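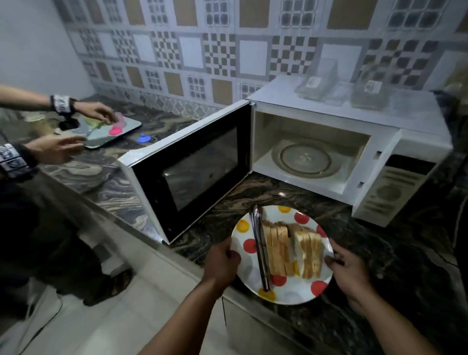 A white microwave on a granite worktop, door open.

I bought a Zaltis magnetic pillow in May, and I've gone right off the whole business of gadgets for sleep. It cost me 200 pounds! The leaflet promised up to 400 hours of "deep renewal" before the magnets needed resting (resting from what?), and I slept just as badly as before, only with a stiffer neck. My sister swears by her Fanar wrist bands, and good for her, but she also gave up coffee that same week. I'd like these firms to show us a proper trial, with the dull results left in. Until then I'm keeping my money and going to bed earlier.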